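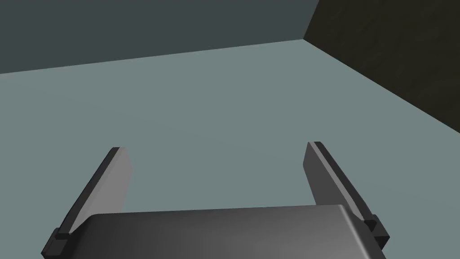
Llevo toda la mañana grabando ejemplos en el simulador y ya me lloran un poco los ojos, pero qué contenta estoy! Para quien no haya leído las entradas de octubre: estamos juntando episodios para que el modelo de Proltura aprenda a acercarse a las cosas y cogerlas, y Farzana (que tiene una paciencia infinita) me pidió también una tanda sin ningún objeto, con la pinza abierta y el suelo despejado, para que el sistema aprenda a quedarse quieto cuando no hay nada que agarrar.

Me parecía aburridísimo, lo confieso. Luego le cogí el gusto: cambio un poco el ángulo, muevo el brazo hacia el rincón, guardo, vuelta a empezar. De estos vacíos queremos 200, y con los demás ya vamos por 2,229 episodios.

Fergus insiste en que revisemos a mano los 30 primeros antes de entrenar, y creo que tiene razón, aunque me toque a mí. Mañana sigo con los cubos, que ruedan menos que los cilindros y me dan bastantes menos disgustos.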